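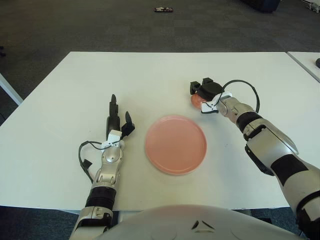 We bought the Tuleo two-arm setup in July, and I'm still a little giddy about it! Kohei Sakamoto did our budget and put 3,000 aside for extras. We spent 1,708 – mostly spare finger pads, a second table and better cable ties.
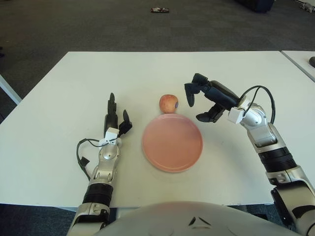

Grippers are where I'd put the money first. The stock two-finger pair is great, and with a plain pink plate and an apple on a white table you can plan a whole morning of pick-and-place work. Fancy props can wait for next year's budget (I had 11 of them on my wish list, oops).

Setup took us one Wednesday, and the arms move so smoothly that I kept finding excuses to run them again. My one gripe is the cabling – leave more slack than the manual says.
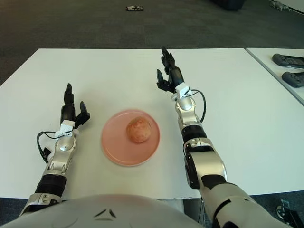 Should you pay for the extended service plan?
Get it for the first year, then look at what you've used before you renew.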